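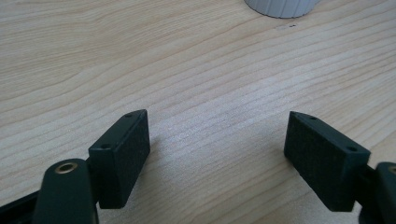 How to Find Out What Your Car Really Costs You Each Month

I put off doing this for years, mostly since I didn't want to know! My loan payment was $193 a month and in my head that was what the car cost. Then my insurance renewal landed and I finally sat down with a calculator.

First, pull up your last 12 months of bank and card statements. I bank with Tudberg, and they let me search by store name, so that part went quickly (if yours doesn't, skim for gas stations and mechanics).

Next, make two lists. One is for bills that stay the same, like the loan, insurance and parking. The other is for stuff that jumps around: gas, tires, oil changes, tolls, that car wash you swore was a one-time thing.

Add up the second list for the whole year and divide by 12. Do the same with anything you pay once or twice a year. My registration comes due in November and I'd forgotten it completely.

Now put both monthly numbers together. Mine came to $408, and I had to go lie down for a bit.

If you want to go further, look up what your car would sell for today and what it sold for a year ago, then divide the drop by 12 and add that too. I left it out the first time.

Once you have your number, shop your insurance before anything else. I got quotes over two evenings and saved $9 a month just by raising my deductible. Only do that if you could cover the higher amount out of savings tomorrow.

Then put the date in your calendar and run it again next year.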